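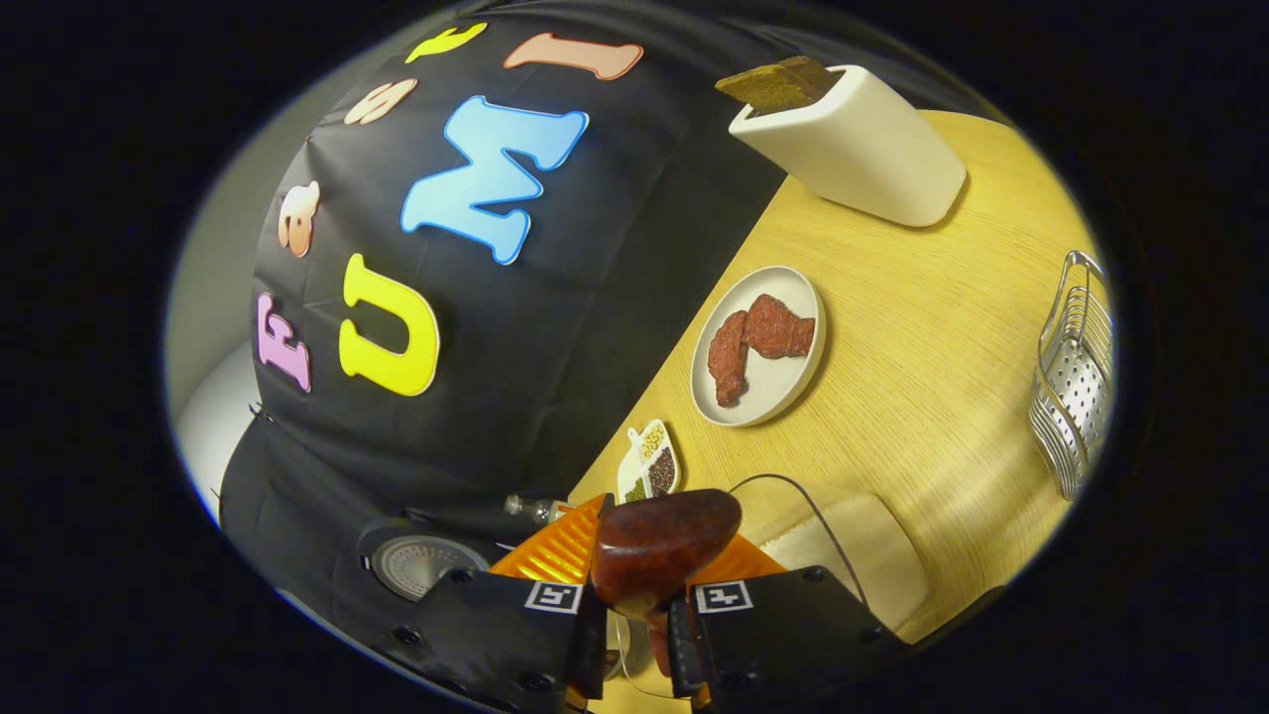

Playtesters wanted - Hulme studio, paid sessions

Zusance is a small games studio in Hulme. We're making Altia, a side-scrolling platformer with a co-op mode, and we need people to come in and play it before we lock the level order in December.

Who we're after: anyone 16 or over (under 18s need a parent's OK in writing). All abilities. We've got plenty of people who finish hard platformers for fun, so would really like to hear from players who give up on them. Also left-handed players, and anyone who plays with one hand or uses an adaptive controller. Bring your own pad if you prefer it.

No need to have worked in games. Please don't apply if you tested our last one, Tustix - you know our tricks already.

What happens: you play for two hours with a break in the middle, then a chat with Hemant Nautiyal, our level designer. He'll ask where you got stuck and what annoyed you. Be blunt. We record the screen and your button presses, not your face. There are 51 levels at the moment, nobody plays all of them, you'll get a chunk.

Sessions start 10am, 2pm or 6pm. Pay is £40 plus bus or tram fare, by bank transfer within the week. Tea, squash, biscuits. Step-free entrance, lift to our floor, toilet on the same corridor.

You'll sign a short form saying you won't post about the game till it's anounced. One page, plain English.

To apply, email Tia Bloxham at the studio with:

- your age
- the last three games you played, and whether you finished them
- which start times you can do
- anything we should know about access, or flashing lights (world four has a lot of lightning, we can skip it)

Couple of lines each is fine, no CV. Put ALTIA 2855 in the subject line or it'll end up in with the job applications. Tia replies to everyone but it might take her a few days so please dont send it twice.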